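Comparing two wrist camera mounts in simulation before you print anything

Last updated in September. Tested with Vidmar 3 and the Ralska two-finger gripper.

This page covers how to try a wrist camera in two positions on the same gripper and decide which one to build. You need a working Vidmar install, the gripper model and any kitchen scene. I used the one from the Wusstead set. Plan on an evening.

Step 1. Set up the two mounts

Copy the gripper file twice and name the copies mount_low and mount_high. In mount_low, put the camera close to the palm, looking along the fingers. In mount_high, move it back along the wrist by 185 mm and tilt it down until both fingertips are in view. Leave everything else alone, including the field of view. If you change the lens and the position together you won't know which one helped.

Check that the camera's parent is the wrist link. In the Brondo export it is attached to the base by default, and the view will stay still while the arm moves.

Step 2. Fix the seed and the lighting

Open the scene settings and set the seed to 3765, or any number you like, as long as both mounts get the same one. Turn shadows on. It's tempting to leave them off for speed, but the arm throws a shadow over the work surface on many reaches, and a detector tuned without shadows tends to lose dark objects there.

Step 3. Record the reaches

Run 200 reaches per mount with the same target list. Save the wrist view at three points: before the approach, just above the object, and with the fingers on either side of it. The last one matters most. If the object is hidden by a finger at that point, the controller is working blind for the final stretch.

Step 4. Go through the close views

Sort the saved views by distance to target and look at the nearest ones first. For each mount, note whether you can see the tip of the object, and how much of the picture the gripper body takes up.

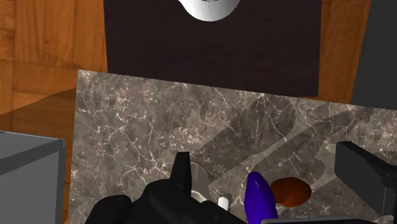
A patterned surface makes this harder. Stone with light veins gives the edge detector plenty of false lines, so run one batch with a plain gray counter as well. If the two mounts only differ on the patterned counter, the problem is in your detector settings – go back and raise the threshold before you blame the mount.

Step 5. Pick one

Compare the number of close views where the target was found. On my setup mount_high won on tall objects and lost slightly on flat ones, so I printed the high bracket and kept the low file for later. Save both gripper files with the seed in the name.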